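Why Does the Kitchen Smell Like Coffee? The Amazing Science of Smell
By Mohammed-Awal Bonsu

You're still in bed, the door is shut, and you already know what's happening in the kitchen. Toast! Or pancakes! Or a big pot of coffee for the grown-ups. How did your nose find out before the rest of you did?
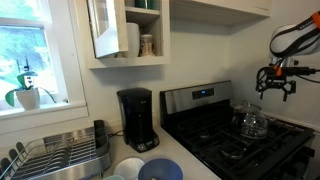
Smells are made of stuff

A smell is real stuff, floating in the air. Everything around you is built from tiny bits called molecules, and they are far too small to see. Some molecules like to stay put. Others break away and drift off, and those are the ones you can smell.

Heat gives them a big push. Warm molecules jiggle faster, so more of them escape into the air. That's why hot soup smells so much stronger than soup straight from the fridge!

Down the hall and up your nose

Once they're loose, the molecules bump into the air and into each other and slowly spread out in every direction. Scientists call this diffusion (say it like this: dih-FYOO-zhun). Moving air helps too — an open window or somebody walking past can carry a smell right through the house.

Then you breathe in. High up inside your nose is a small patch, a bit like a postage stamp, covered in special smelling cells. Each cell has tiny catchers called receptors, and different receptors grab different molecules. Your brain looks at the whole pattern of signals and shouts, "Toast!"

Why the smell fades away

Have you ever walked into a friend's house and noticed a smell, then forgotten it a few minutes later? The molecules might still be there. Your nose and brain get used to them and stop paying so much attention, which leaves you ready to notice something new, like smoke.

Try it: the orange race

You'll need an orange, a plate, a grown-up to help with the peeling, and 3 friends.

Ask your friends to stand at different distances from the plate and close their eyes. Peel the orange. Each friend puts up a hand the moment they can smell it. Who was first? Now try it again with a fan blowing gently across the plate, and see if the order changes. Write down your favourite result and colour in a map of where everyone stood!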